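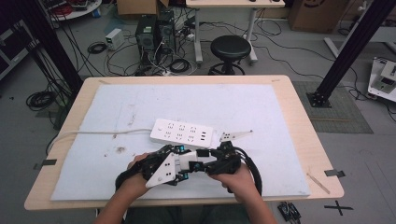 Fig. 2. Power strip on the foam board, with the cord leading off to the left.

Search the guide... Go

Section 5: Laying the Board and Bringing Power to the Table

By now your Wikström table should be standing where you want it, with the legs tightened and the top wiped down. If you still have to do the legs, please go back to Section 4 first, as it is no fun at all to tighten them once the board is down and the cords are in. The rest is pleasant work and you can take your time over it.

You will need the white foam board, a roll of black tape, a soft dry cloth, scissors, and a power strip with a cord long enough to reach the wall outlet with plenty of slack. We like a strip with USB ports at one end, but a plain one will do nicely.

Laying the board

1. Run your hand over the whole tabletop and brush away any crumbs or grit. A single grain under the board makes a bump that you will keep finding with your elbow (ask me how I know!).

2. Carry the board flat, with a hand under each long side, and lower it onto the table. It bends more than you would think, and a crease never quite comes out again.

3. Slide it around until you can see a margin of bare wood along all four edges. The margin gives you somewhere to put down a pencil or a stick or whatever you have in your hand, and it keeps the corners of the board from getting knocked as people walk by.

4. Stand back and look at it from the end of the table. If it is crooked you will see it right away from there.

Note: The board picks up scuffs and little stains from the first week on, and there is no need to replace it for that. Wipe it with the dry cloth and carry on. Replace it when it is dented badly enough that small things roll or tip. The replacement is Ploslow part 3026, and it comes in packs of 2.

Marking the edges

5. Cut two short strips of black tape. Put one on the left edge of the tabletop and one on the right front edge, pressing them onto the bare wood and smoothing them down with your thumb.

6. Use these as your marks whenever the table has to be moved and put back. If a strip starts to curl, peel it off slowly and put down a fresh one. Please don't tape over the old one, as the layers get thick and gummy.

Placing the power strip

7. With the strip still unplugged from the wall, set it on the board with the sockets facing up. Turn it so that the cord end points to the side of the table nearest your outlet, which in our room is the left.

8. Lead the cord straight across the board and let it drop off the side of the table. Leave enough slack that the cord hangs loosely and doesn't tug at the strip.

9. Check the floor along the path to the outlet. Keep the cord out of the way of feet and chair legs, and if you have computers or other equipment standing on the floor beyond the table, keep their wiring separate so you can tell which cord is which.

10. Plug the strip into the wall, and only then start plugging things into the strip.

CAUTION: Never plug one power strip into another. Use a wall outlet every time.

CAUTION: Keep drinks off the table while the strip is on it. A side table or a windowsill is a much better home for your coffee.

CAUTION: Pull on the plug, never on the cord. If the cord is nicked or the strip feels hot, unplug it at the wall and stop using it.

Clearing up

11. At the end of the day, unplug the strip at the wall first, then lift it off and coil the cord in wide, easy loops. Brush the specks off the board into your palm or a dustpan, and leave the table clear for whoever comes next.

Questions about this section are always welcome. Write to Nathalie Van Acker at the Burkitau workshop desk and tell her which step you were on.

Last revised 12 Dec 2018

69 shares
5 comments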